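4.3 Enregistrement des démonstrations (Nidus)

1. Coucher les flacons sur la surface verte. 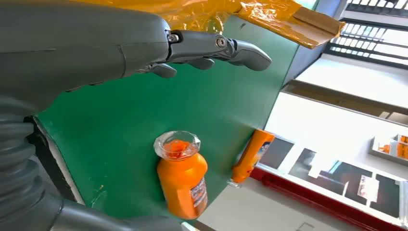
Fig. 7 – Main au-dessus du plan, flacon orange couché.

2. Lancer l'acquisition, puis amener la main près du flacon. 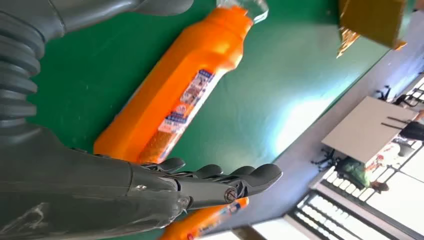

Fig. 8 – Doigts légèrement fléchis, vue poignet.

3. Clore l'épisode avant 40 s. Prévoir 70 épisodes par objet.
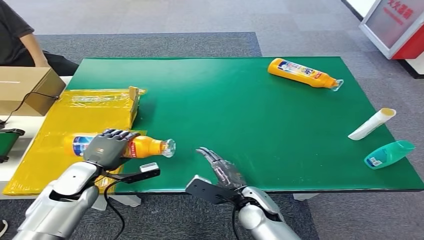

4. Modifier l'orientation des flacons entre deux épisodes.

Attention : ne pas tendre les câbles des poignets.

Note : au-delà de 900 épisodes, ouvrir un nouveau lot.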